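**Cheetham Laundry Room to Open in Vembridge in October**

VEMBRIDGE – Ukcombe Housing will open a shared laundry room on the ground floor of Cheetham House in October. It will have front-loading washing machines and space to sort clothes, bedding and soft toys before a wash.

The room will be open to tenants from 6 a.m. until late evening. A wash will cost $2, and tenants can book a machine up to 12 hours ahead at the front desk. The work was carried out by Grudmont Builders, and over 500 households in Vembridge will be able to use the room.

Tenants asked for a place to wash bulky things that don't do well in a kitchen sink, stuffed animals among them. Baskets may be left on the floor beside a machine during a booked slot. Please check the care label on any plush toy before washing it.

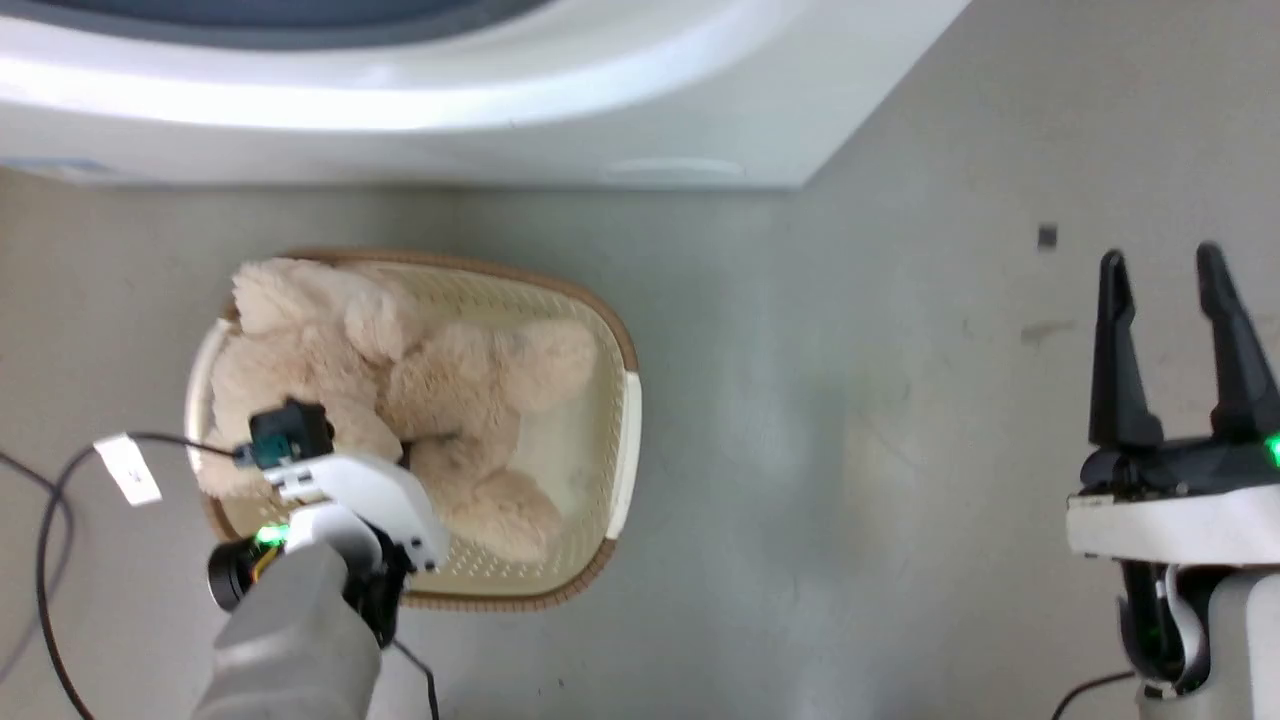

Mahlet Wolde said she would like the evening hours to run later in winter, when nothing dries on the balconies.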